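Marnport Parts Library – progress report, January

Hi Tove,

You asked for something less stiff than the last report, so I've written this one the way I'd tell you over coffee. The form with the budget lines is coming separately from Ilaria Negri, and she'll answer anything about the invoices better than I can.

The big news is that the sorting area is up and running! When I wrote last fall we were still working out of cardboard boxes on the floor of the old paint store, and half of them had gone soft at the bottom. We've now cleared that room completely, scrubbed it down (two coats of gray floor paint, and please don't look too closely at the corner by the door) and moved everything into metal bins. The bins were the single largest thing we bought with your grant, and I'd buy them again tomorrow. They have sloping walls, so small stuff slides down to the floor of the bin and you aren't forever fishing around in the corners for one last washer.

As of this week we have 1499 donated items logged, and 307 of those have already gone back out to people fixing things at home. Lamp parts go fastest. Drawer handles are close behind, and I would never have guessed how many people are missing exactly one drawer handle. The slow movers are curtain hardware and anything to do with fax machines, and I think we should stop taking the fax stuff altogether. Asger Thygesen disagrees with me on that, so expect to hear his side when you visit.

We changed how things get sorted, too. In the first round we went by what an item was made of, metal with metal and plastic with plastic, and it was a mess – people come in looking for "something for a lamp" and have no idea what it's made of. Now everything first goes into a mixed bin as it arrives, and from there it gets split by where in the house it belongs. It takes a bit longer at the start of the day but the shelves make sense to visitors now, and I've stopped getting called over every five minutes.
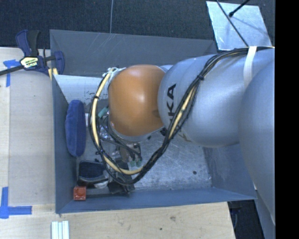
One of the metal bins in the sorting area, January.

The labels are the part I'm least happy with. We ordered from Skisteck and the glue doesn't hold on cold metal, so by morning there's usually one or two lying on the floor. Ketill Arnardóttir has been trying tie-on tags with a bit of string and those have stayed put so far. They're cheaper as well, so if you're fine with it I'd like to move what's left of the label money over to tags and a second step stool (we only have one, and it's always in the other room).

Opening hours went from two afternoons to three, and the third one filled up right away. We had nearly 51 visitors on the busiest afternoon, which was a squeeze! Most of them were very patient. I'd like to open the side door on afternoons like that so people can come in one way and leave the other, but I need the landlord to look at the lock first and he hasn't called back.

Still to do before the spring report: finish the shelf along the back wall, go through the 6 crates from the Juhl clear-out that we haven't touched yet, and get the catalog online so people can check before they walk over. Mogens Vigfúsdóttir is building the catalog page and has a rough version running on the office computer. The search works fine, the pictures load slowly.

Come by any time after 2 in the afternoon and I'll show you the room. Let me know about the label money when you get a chance, I'd like to order the tags before the end of the month.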